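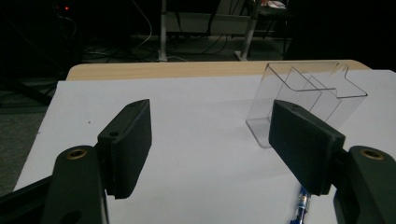

흰 종이 위에서 벌려 둔 검은 손가락 패드 두 개. 오른쪽 패드 뒤에 투명 거치대가 서 있어요.

공유 13 · 댓글 5

손에 들고 쓰는 그리퍼로 패드를 이것저것 비교해 보고 싶다는 쪽지를 받고 나서, 작업대에서 제가 쓰는 요령을 한번 몰아서 적어 봅니다. 저는 연구자가 아니고 Plokberg 공방 한쪽에서 이것저것 뜯고 조이는 사람이라 말이 좀 두서없어요. 그래도 패드는 꽤 많이 갈아 끼워 봤답니다!

<바닥부터 하얗게>

상판에 큰 흰 종이를 한 장 깔고 시작하세요. 검은 패드는 밝은 바닥에서 테두리가 제일 잘 보이고, 나사가 굴러도 금방 찾습니다. 나뭇결 그대로 두고 해 본 적도 있는데 결이랑 그림자가 섞여서 나중에 영상을 돌려 볼 때 눈이 너무 피곤했어요. 종이는 상판보다 살짝 작게, 뒤쪽에 나무가 한 줄 남게 깔면 팔꿈치에 덜 걸립니다. 모서리는 테이프로 고정하시고요. 테이프를 빼먹으면 그리퍼를 옮길 때마다 종이가 같이 따라와서 (진짜로 속 터져요) 처음부터 다시 해야 합니다.

종이가 지저분해지면 새로 까세요. 저는 아까워서 뒤집어 쓰다가 뒷면에 배어 나온 볼펜 자국을 패드 흠집인 줄 알고 한참 들여다봤어요.

<투명한 물건을 꼭 하나 넣기>

비교용 물건을 고를 때 다들 컵이나 나무토막부터 집으시죠. 그것도 좋은데 저는 투명한 칸막이 거치대를 꼭 끼워 넣습니다. 얇고 미끄럽고, 카메라로 보면 모서리만 희미하게 남는 물건이라 패드 차이도 카메라 차이도 확 드러나요. 이걸 얌전하게 잡는 패드면 웬만한 건 다 잡더라고요.

잡는 순서는 이렇게 해요.

1. 거치대를 종이 위에 놓고 바닥 모서리를 따라 볼펜으로 아주 흐리게 선을 긋습니다. 다음 패드로 바꿔도 같은 자리에서 시작할 수 있게요.
2. 그리퍼를 끝까지 벌린 채로 다가갑니다. 반쯤 오므리고 들어가면 얇은 벽을 패드 끝으로 밀게 돼요.
3. 벽 두 장을 한꺼번에 잡을지, 한 장만 잡을지 미리 정합니다. 이걸 안 정하고 시작하면 손이 그때그때 편한 쪽으로 가 버려서 비교가 안 됩니다.
4. 들어 올려서 다섯까지 세고 내려놓습니다. 패드마다 다섯 번씩.

표에는 성공, 실패만 쓰지 말고 "미끄러짐", "기울어짐"을 따로 적으세요. 제가 예전에 쓴 표에는 동그라미랑 가위표밖에 없어서 지금 봐도 무슨 일이 있었는지 하나도 모르겠어요 ㅠㅠ

<Grulora 패드와 Venter 패드>

2월에 두 가지를 나란히 써 봤어요. Grulora 쪽은 조금 무른 느낌이고 Venter 쪽은 단단합니다. 투명 거치대는 Grulora가 훨씬 편했어요. 벽이 얇아도 손끝에 버티는 느낌이 오거든요. 반대로 볼펜처럼 가늘고 둥근 건 Venter가 낫더라고요. Grulora로 집으면 볼펜이 슬쩍 돌아가 버려서, 똑바로 꽂아야 하는 작업이면 좀 답답합니다.

무게도 달아 봤는데 Venter 패드를 마운트까지 물린 상태로 206그램이 나왔어요. 숫자만 보면 별것 아닌데 오후 내내 들고 있으면 손목이 압니다. 저는 한 시간 넘기기 전에 꼭 내려놓고 물 한 잔 마셔요.

두 패드 다 나사는 손으로 먼저 끝까지 돌리고 마지막에만 드라이버를 쓰세요. 처음부터 드라이버로 확 조이면 구멍이 비뚤게 물리고, 한번 그러면 그 패드는 계속 삐딱합니다. 황동 인서트가 박힌 마운트를 쓰시는 분도 나사를 비스듬히 넣는 건 조심하세요. 저 인서트 하나 뽑아 먹고 저녁을 통째로 날렸어요.

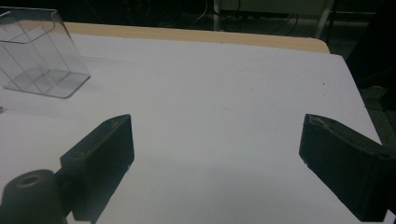

활짝 벌린 두 손가락. 끝 쪽에 밝은 회색으로 긁힌 자국이 있어요.

<긁힌 자국은 지우지 말고 적어 두기>

패드 끝이 허옇게 긁혀 있으면 자꾸 닦고 싶어지는데, 비교 중에는 그냥 두세요. 중간에 사포질이라도 하면 앞에 잰 것과 뒤에 잰 것이 다른 패드가 되어 버려요. 저는 시작할 때랑 끝날 때 패드 끝을 한 번씩 찍고, 어느 쪽 손가락인지 공책에 왼, 오로 적습니다. 한쪽만 유난히 닳으면 제가 그쪽으로 밀면서 잡는 버릇이 있다는 뜻일 때가 많았어요. 고칠 건 패드가 아니라 제 손목이었던 거죠.

먼지는 얘기가 달라요. 종이 위에 까만 알갱이가 보이면 마른 붓으로 쓸어 내고 시작하세요. 젖은 수건은 종이가 울어서 안 됩니다.

<카메라 자리 잡기>

그리퍼에 카메라를 달고 찍으실 분은 두 손가락 끝이 화면 양쪽 아래에 다 들어오는지부터 보세요. 한쪽만 나오면 벌어진 폭을 알 수가 없어요. 각도를 2도만 틀어도 손가락 하나가 쑥 빠지는 렌즈도 있으니, 나사를 조인 다음에 꼭 다시 확인하시고요.

조명은 의외로 어둑한 편이 나을 때가 있어요. 천장등을 다 켜면 투명한 벽에 등이 통째로 비쳐서 모서리가 사라집니다. 저는 뒤쪽 불은 끄고 작업대 쪽만 비춰요. 대신 너무 어두우면 검은 패드가 배경에 묻히니까, 종이가 살짝 회색으로 보이는 정도에서 멈춥니다. 케이블이 많은 방이면 발밑은 따로 살피시고요. 저는 걸려서 공책이랑 같이 날아간 적이 있어요...

<물건은 구석에도 놓아 보기>

거치대를 맨날 한가운데에만 놓으면 어느 패드든 다 잘하는 것처럼 보여요. 왼쪽 뒤 구석에도 놓고, 패드 바로 앞에도 놓고, 방향도 돌려 보세요. 구석에서는 팔을 쭉 뻗게 되니까 패드가 비스듬히 닿는데, 그때 Venter가 좀 헤맸습니다. 자리를 바꿀 때마다 종이 귀퉁이에 번호를 써 두면 나중에 영상이랑 맞추기 쉬워요.

참, 패드를 담아 두는 통에는 꼭 이름표를 붙이세요. 검은 네모는 섞이면 다 똑같아 보여요! 저는 안쪽 면 말고 등 쪽에 작은 색 스티커를 붙입니다. 안쪽에 붙이면 그 스티커가 물건을 잡게 되니까요.

댓글 5

Charmaine Xaba: 종이 대신 흰 시트지를 붙여 봤는데 거치대가 너무 잘 미끄러져요. 그냥 종이로 돌아갑니다.

Štěpánka Vrabec: Grulora 패드, 볼펜 잡을 때 도는 거 저도 그래요. 패드 아래쪽으로 깊숙이 물리니까 좀 덜 돌던데 한번 해 보세요.

글쓴이: 오 아래쪽은 생각 못 했어요! 다음에 표에 칸 하나 더 만들게요.

Charmaine Xaba: 다섯 번씩이면 충분한가요? 저는 자꾸 다르게 나와서요.

글쓴이: 들쭉날쭉하면 저는 13번까지 해요. 그래도 들쭉날쭉하면 나사부터 다시 봅니다.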